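3. Watering the trays

I'll say up front that this section is longer than I wanted it to be. When we planned the paper daisy trial at Iddale I thought the watering would take up a paragraph, tops, and all the interesting stuff would be in the seed provenance. Then the matting dried out down one side of the bench in the first week of April, and I spent the rest of the season thinking about very little else.

3.1 Trays, cloths and edges

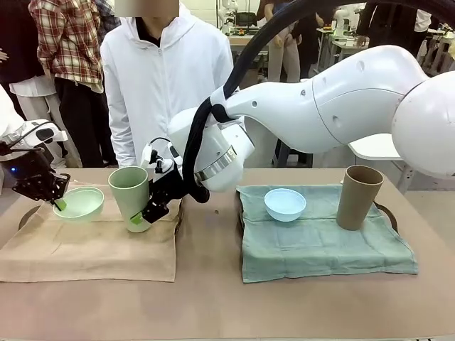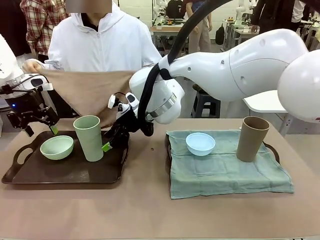 Figure 2. Pale green bowl and tall green cup, with dark trays and cloths, in two views.

Paper daisies are surface sown, and that's where the trouble starts. The seed of Rhodanthe and Xerochrysum wants light, so it sits on top of the mix with at most a dusting of fine vermiculite, and anything that comes down on it with force will either bury it or float it into a corner. (Anyone who has watered a punnet of everlastings with a hose knows that corner. Forty seedlings in one spot and bare mix everywhere else!) So we wanted the water to come up from underneath, and for half the benches that meant capillary cloth laid inside a rimmed tray with the cell packs sitting on top. The cloth needs to stop short of the rim. If it hangs past the front of the tray in folds, the way the beige one does in the first part of Figure 2, you've built yourself a wick, and it will quietly carry water up over the rim and onto the floor all night. We'd trimmed the back edges of ours nicely and left the fronts long because they looked tidier. By seven in the morning the front row of cells was noticeably lighter to lift than the back row, and the concrete underneath was dark.

I've since gone back through the grower notes from the Plullora site, and the same pattern is there if you know to look for it. Patchy emergence along one side, put down at the time to a draught from the roll-up door. It may well have been the draught. I'd still like to see where those cloths ended.

3.2 Mix and sowing

All cells were filled with Cokeo, a coir and composted bark blend, sieved once and not pressed down. We did try tamping a few packs beforehand, because every old nursery hand I've met tamps, but the surface went hard and shiny and the seed skated about on it. The mix was wetted from below before sowing and left to drain overnight.

We sowed 4000 cells, one seed to a cell, split evenly across four species: Rhodanthe chlorocephala, Xerochrysum bracteatum, Ammobium alatum and Brachyscome iberidifolia. Brachyscome is the odd one out, being a daisy without the papery bracts, and I put it in mainly because it flowers early and the hoverflies like it. Reviewers can grumble. Hongmei Han did nearly all of the Xerochrysum by hand with a damp toothpick, and her cells are the neatest in the trial. Mine are the Ammobium, and a few of those have two seedlings in them. Where that happened we counted the cell once and snipped the smaller plant.

Seed of all four species came from the Su seed orchard and had been kept dry in paper envelopes through the summer. We didn't use smoke water. I know there's a good argument for it with some of the western Rhodanthe lines, but it would have meant another treatment and another run of benches, and we'd already pinched all the space we could from the tomato people.

3.3 The four watering treatments

Each treatment got an equal share of every species, laid out in blocks so that no single treatment had the warm end of the house to itself.

Capillary cloth. As described above, cloth inside the tray, topped up from one corner until the cloth was evenly dark and a film of water stood on top when pressed with a thumb. After the first week we cut all the fronts back to sit inside the rim.

Flood and drain. Packs stood in a shallow depth of water until the surface of the mix changed colour, then lifted out onto mesh. It's slow and it ties up a person, but I find it very satisfying to watch the colour creep up through the mix – and it's the easiest of the lot to explain to someone new.

Fine mist. Overhead nozzles on a timer, short bursts through the day and nothing after four in the afternoon.

Hand rose. A watering can with a brass rose turned upwards, which is how I do it at home and how I suspect most readers do it too. I wanted this one in as a fair picture of ordinary practice. I also wanted it to win, if I'm being frank, and I mention this so that you can read my scoring of seedling vigour with due suspicion.

The cells that had dried out in the first week stayed in the trial. We argued over this for quite some time. Hongmei's view was that they should come out, as they hadn't received the treatment as written. Mine was that a cloth which dries at the front is part of what using cloth is like, and that leaving those cells out would flatter it. In the end we ran the analysis both ways, and the ranking of treatments didn't change.

3.4 What came up, and when

By the tenth day 1104 cells had a seedling showing. Nearly all the early ones were Rhodanthe, as you'd expect from a plant that has to make the most of a bit of winter rain, and the fine mist benches were well in front at this stage. I remember walking through at that point and thinking the whole question was settled.

It wasn't. The mist benches levelled off early, while the flood and drain benches kept plodding along with new cotyledons appearing well into the fourth week. By the end of the sixth week, when we stopped scoring, 3418 cells across the whole trial had emerged. Flood and drain had the most, cloth was next, mist had slipped to third, and the hand rose came last (I took it well). The gap between flood and drain and cloth was small enough that I wouldn't rebuild a bench over it. The gap between those two and the hand rose was large, and it was widest in Xerochrysum, where the seed is light and shifts the moment a drop lands next to it.

Brachyscome didn't seem to care how it was watered. It came up in everything.

Losses after emergence told a slightly different story. We lost 162 seedlings to damping off, the majority of them on the mist benches and most of those in the blocks furthest from the fan. They went over at soil level in the usual way, a little pinched brown waist and then flat on the mix by the next morning. The cloth benches had some losses too, mainly where algae had formed a green skin on the surface, and I'd be wary of leaving cloth constantly wet in a cool house for that reason. Letting it go pale between top-ups in the later weeks seemed to help, though we started doing this part way through and on every cloth bench at once, so I can't offer it as a result.

3.5 A few practical matters

Water temperature is something we measured and then did nothing with. The tank sits outside against a south wall and it's bitterly cold early on, and the flood trays got filled first thing. If there's an effect there, it worked against the treatment that came out best.

Labels were a nuisance. The pencil ones lasted and the marker ones didn't, including the marker we'd been promised was permanent, and a block of Ammobium had to be identified from the bench plan. Please use pencil.

I should also mention slaters. They got into the cloth benches from below, liking the damp underside of the trays, and grazed a number of cotyledons before we noticed. We've scored a cell as emerged if there was a stem, even when there was nothing left on top of it. Some growers would call that generous. A grazed Xerochrysum will occasionally have another go from the base, and a handful of ours did, but I wouldn't sell one.

For anyone raising daisies in small numbers for a pollinator strip, where the aim is a few dozen plants and no one is paying for bench time, I'd stand the packs in a centimetre or two of water, wait for the top to darken, and take them out. The cloth is worth having if you go away for weekends. Cut it to fit inside the tray, check the front cells by lifting them, and rinse it between batches in plain water with a stiff brush. We've kept ours in use for the second sowing, which went in under the same layout but with the fan moved, and the transplant survival from both sowings is covered in Section 4 along with the flower visitor counts.

Shares 23
Comments 6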